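28/09/2026 | By E. Jansen, Flimutgate

3.2 Storage of shuttles
Club stock at Emuvden was kept in clear bags between sessions. Feather wear logged by hand, 181 shuttles in all.
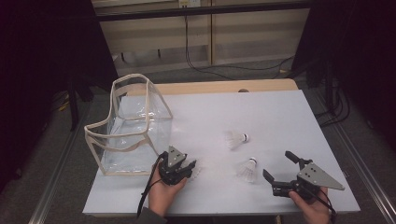 Vol. 20, No. 2

Humidity not controlled, a weakness. Skirts dry out faster in winter and teh barbs split near the tip. 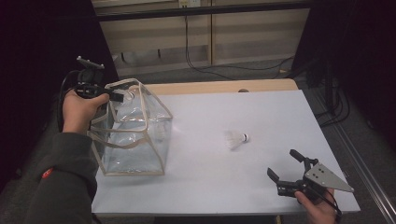 Figure 2. Shuttlecock and clear bag with beige edging.

Filed under: Racket Sports, Equipment
© Trarkport | Contact | Back to top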